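Posted Saturday by the Dandmont bench maintainer
To: Merport household automation list
Subject: Re: Re: Dishes, again. Is table clearing solved or not?

An earlier message on this thread said:

> I have been reading the clearing reports from Akpan and I can't work out
> what is being claimed. Picking up a cup was done years ago. Putting it
> down in a rack with moulded slots is peg-in-hole with loose tolerances.
> If the arms can do both, the chore is done and the rest is speed. If they
> can't, I would like to know which step fails. My own test would be a
> sink-side tray from a normal household, with the rubbish left on it, and
> no one resetting anything between items.
>
> Also, why two arms? A person does this one-handed while holding a phone.

Taking the last point first, because it is the easy one. The second arm is there for reach. One arm on our rail can't cover both the scrap side and the rack side without passing over the tray, and every pass over the tray is a chance to clip something. Handovers between arms are possible but we avoid them.

On the main question, I don't agree that pick plus place equals chore. The layout we use at Dandmont is close to the test you propose: mixed tableware and stray food on a tray, a rack on one side, scraps and packaging on the other. Each item carries its own decision. Tableware goes to the rack, rubbish goes to the bin, food goes to neither. A carrot beside a bowl is a classification problem before it is a grasping problem.
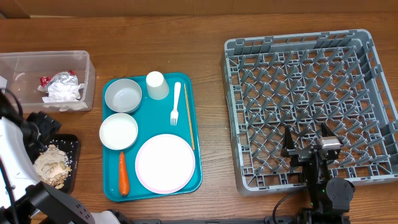

Bench layout, overhead. Tableware and carrot on the teal tray, rack empty, one arm each side.

The logs cover almost 300 runs. I have sorted the faults by where the run stopped, and the order surprised me a little.

Grasping rigid items is a small share. Cups and bowls are taken by the rim and the grip is forgiving. Plates are worse, as the rim of a flat plate sits close to the tray and the fingers need to get under it. Cutlery is worse again. A fork lying flat gives the fingers very little height to work with, and a chopstick rolls when touched off-centre.

Placing is the largest share. I would have agreed with "loose tolerances" before doing this. The rack is a repeating lattice, and from the wrist every part of it looks like every other part. The policy gets its coarse position from the overhead camera, then descends, and the last few centimetres are done on a close view that has very few unique features. If the coarse estimate is out by one pitch, the close view will not correct it. It will happily confirm the wrong slot.

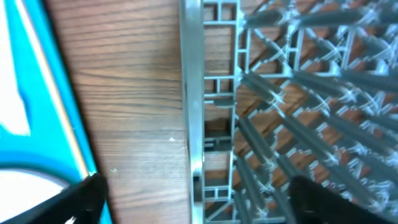 Wrist view, fingers open. Outer rail and ladder section of the rack, lattice to the right.

We tried a strip of coloured tape on the rail and it helped. I took it off again, on the grounds that a householder in Merport is not going to tape their dish rack. The Plillum controller has a setting for depth at the wrist, which may deal with this properly. I have not had the time to test it, and the grey plastic is glossy enough that I expect dropouts.

There is also a dependency between placements that the per-item numbers hide. An empty rack is easy. With a couple of cups already standing in it, the wrist housing has less room to come in, and a bowl has to be tilted to a different angle from the one it was picked up at. The arm carries the bowl across the gap between tray and rack, and the bowl blocks part of the overhead view for as long as it is held there. So the machine is choosing a slot on information that is a second or two old.

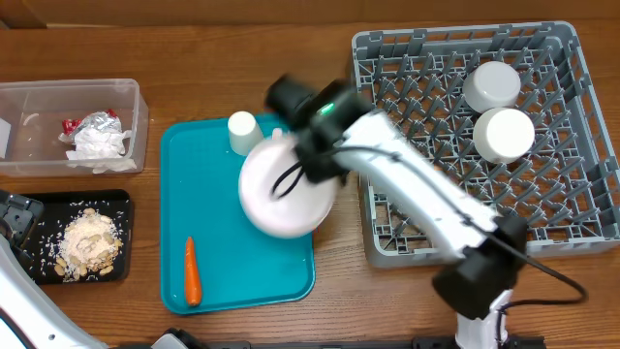 Speed, as you say, is a separate matter. A tray takes us about three times as long as a patient adult. I don't think that figure matters much for a machine that can work while the house is asleep, and I would give up more of it for a lower fault rate.

Then there is the soft stuff. Your test says to leave the rubbish on the tray and I think that is the correct test, but look at what it costs. Tissue has no fixed shape, so there is no model to match. It covers other items, and it will lie across a cup and the plate next to it in a way that makes them look like one object. It is thin enough in places for the tray colour to come through, which upsets the segmentation further. The sensible order is to remove it first, and the present policy does not reliably do so. It often starts with whichever rigid item is most visible, then drags the tissue along with it.
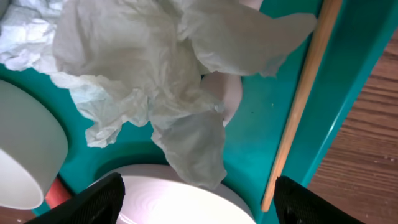
My position, for what it's worth to the thread:

- Rigid items, uncluttered tray, empty rack: good enough to run with someone in the next room.
- Same, with the rack partly full: not yet. Two pitches of clearance around each item makes it workable, and halves what the rack will hold.
- Tissue, foil and loose food mixed in: supervised only.

Loose grain I have left out altogether. Two fingers are the wrong tool for rice and I don't see why we keep asking. Tip it or wipe it.

On resets, I counted any touch by a person as a fault, including straightening a cup that might well have been fine. If Akpan counts differently, their numbers and mine can't be put in the same table. Could whoever has access to their protocol post the definition? I would also like to know whether their rack is fixed to the bench. Ours is not, and it creeps.

Per-step log goes up to the list archive once I have stripped the bench paths out of it.

--
Dandmont bench

This archive uses cookies to remember your thread view. By continuing to browse you accept their use. Manage cookie settings.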